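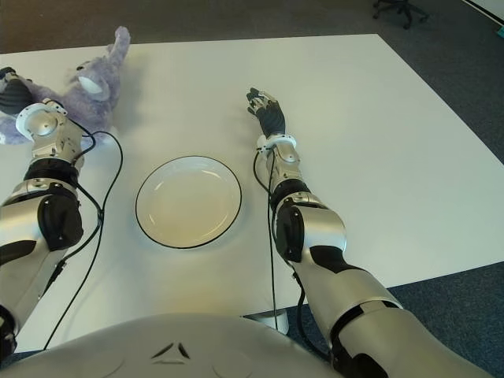 Matte white tabletop, gray-blue carpet behind it.

I have never finished a jigsaw puzzle bigger than the ones with a wooden knob on each piece, so I was a little nervous about meeting Efthymia Manolakis. She lends them out for a living (well, half a living, she also does bookkeeping) from two rooms over a bakery in Prurnholm, and when I got there she had 2371 of them on the shelves. I know the number because it was on a sticky note by the register, with the previous number crossed out.

"That one's right as of this morning," she said. "A lady brought in a sack of them from her attic and I said yes before I looked. Half were kittens. I have so many kittens."

It started with her mother's hip. Her mother was stuck in a chair for most of a winter, going through a puzzle every few days, and Efthymia got tired of paying full price for something that went back in the box and never came out again. So she put a card up at the laundromat asking if anyone wanted to swap. She figured she might hear from two or three people. By February she had 30 families trading boxes out of her hallway, and a landlord who wanted a word.

The price is simple. You pay a monthly fee, you take what you can carry, and you bring it back when you're done. I asked what happens when a piece goes missing, which I thought was a pretty sharp question, and she laughed at me.

"Everybody asks that! You write it on the slip inside the lid. One missing, top left, sky. Then the next person knows and they don't crawl around under the couch all night. People don't mind a missing piece. What they mind is not being told."

Davoud Kordestani came in while we were talking, dropped off a harbor scene and stood there reading box lids like I read menus. He's been a member for years and he has opinions on how they're cut. He likes the old Vateditz puzzles, the ones with the loose, wandering shapes, and he can't stand anything where the pieces are all the same four-way cross.

"With those you're just testing," he told me. "You pick it up, try it, put it down. My hands get bored before I do."

I asked him if he starts with the edges. He does. Efthymia doesn't, and they had clearly had this talk before, because she was already rolling her eyes. She starts with whatever has words on it. Shop signs, boat names, the label on a jar. Then faces, then anything red. She leaves the edges until they more or less fall in on their own, and Davoud said that was like putting your coat on before your shirt.

We got onto sorting next, and I took more notes on this than I expected to. She uses baking sheets, the cheap ones with a lip, and she sorts by color the first evening and by shape only when she's really stuck. Skies she saves for company. "You can do sky and talk," she said. "You can't do a bookshelf and talk." Her best time on a thousand pieces is one long weekend, but she says speed isn't her thing, and she once kept a Brotberg snow picture going for 17 weeks with a bedsheet over it whenever people came to dinner. They ate in the kitchen.

I wanted to know if she ever glues them. Long silence! Then she said she did it once, for a cousin's wedding, and felt sick the whole time. Taking it apart is half of it for her. She likes the noise it makes going back into the box.

There's a group that meets upstairs in the evening, and I stayed for the first hour of it. Tea, a plate of broken cookies from the bakery, and hardly any talk for the first ten minutes while everyone found their spot. I got put on a patch of roof tiles. I placed four pieces in an hour and one of them was wrong, and Davoud took it out again very quietly when he thought I was looking at the cookies.

I went home with a 500-piece vegetable stand, on loan. The slip inside says one missing, lower right, radish. I've done all the signs and most of the red, and the edges can wait.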